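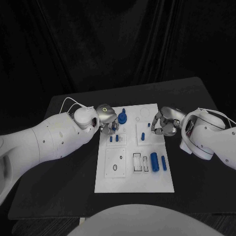 Left hand holding a small blue peg, right hand open over its plate.

Scoring partial runs on a peg board

We run a two-arm setup on a board with pegs, a gear and two cylinders. The policy was trained on 546 teleoperated demos in Rikell. Over 50 trials it often places some parts and then stalls. Do I report full-board success only, or per part? The Oden protocol doesn't say.

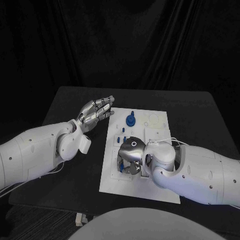
Right hand down on the middle of the board, left hand clear of it.

Asked July 25, 2020

Answer 1

Both. Full-board success alone will look like zero and tell a reader very little. Give a per-part rate, and log grasp and insertion separately -- a peg held over the board is a grasp, and it shouldn't get insertion credit. Fix the start layout for all 50 trials or publish the list of layouts. We used 2 scorers in Rinudar and kept the cases where they disagreed.
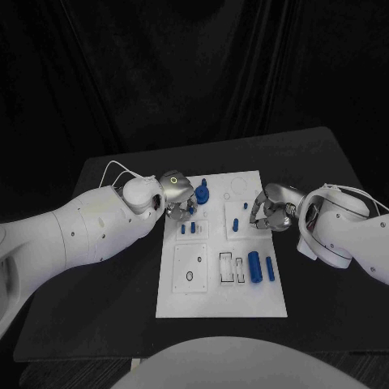 Answer 2

Just collect more demos. Ours got better at 2000. Pai has a scoring script too, I think, but I haven't tried it with two arms.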